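Lanberg Fuel Log — README

Hi! I'm Nafula, and this is the little dataset I keep on my diesel van and what goes in its tank. It started as a notebook in the glove box, then a spreadsheet, and now it's a folder you can download. Help yourself.

What's in it

fills.csv has one row per fill-up, 47 rows in all. Columns are date, odometer, gallons, price, station town and whether I filled to the first click or kept going (I've stopped doing that, please don't write to me about it).
heater.csv has 27 rows, one for each night the parking heater ran. It drinks from the main tank, so if you skip this file your mileage numbers will come out worse than they should.
notes.txt is me grumbling about the fuel cap.

Odometer readings are in miles. Prices are what I paid at the pump, taxes and all. A blank in the gallons column means I lost the receipt — I'd rather leave a hole than guess. 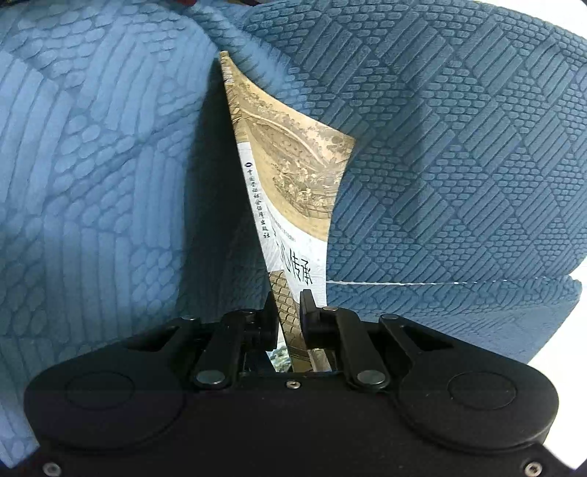
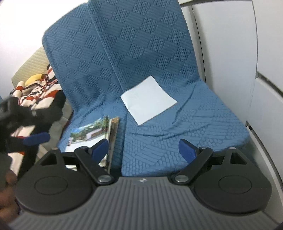
Paperback between the upholstery in the first, sheet of paper on the blue seat in the second.

Where the numbers come from

Most of the fills are from two stations, one in Grendmont and one out past Nostthorpe. The Nostthorpe pump clicks off early, so those rows look small next to the rest. Etornam Alhassan went through the whole thing with me in February and caught 11 rows where I'd swapped the odometer and trip readings. Those are fixed now, and the old values are in a column called was.

Known problems

The fuel gauge was swapped at row 30. I don't use it for any of the math, but the gauge column before and after that point can't be compared, so treat it as two separate columns.
Heater hours are from the timer on the dash, which keeps counting after the heater shuts itself down. Expect them to run high.

Using it

Do what you like with it, school projects included. If you make a chart, send me one! There's a script called mwaipopo.py that works out miles per gallon between full tanks. It skips the blank rows and prints their row numbers so you can check them yourself.

Last updated April 16, 2020. Next job is adding the oil changes, once I find the rest of the receipts.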